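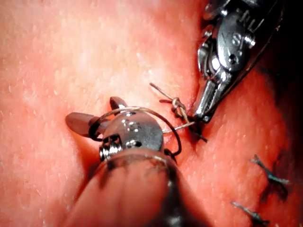
Hospital letters should be written to the patient. Most of mine still aren't. After my hernia repair at Drernitz in November I was sent a copy of a letter addressed to my GP, in which I was "this pleasant gentleman" and my wound was "unremarkable". I had to look up 14 words in 2 pages.

I don't blame the surgeon, Santeri Saarinen, who explained everything clearly when we met. He drew me a diagram on the back of a menu card. The letter could have been that conversation, typed up. It would have told me when I could lift a shopping bag and which sort of pain meant I should ring someone.

The usual objection is that GPs need the technical terms. Fine -- put them in a box at the top. My own GP told me she reads the diagnosis, the drugs and the last paragraph, and skips the rest anyway.

Another objection is time. A letter to me takes no longer to dictate than a letter about me. It may well save a phone call, and I made two, one of them spent on hold for most of a lunch break.

My neighbour had her knee done at Yilma, where they write to patients as a matter of course. Hers began "Dear Mrs Cole, it was good to see you walking so well." She keeps it in the kitchen drawer. I can't find mine.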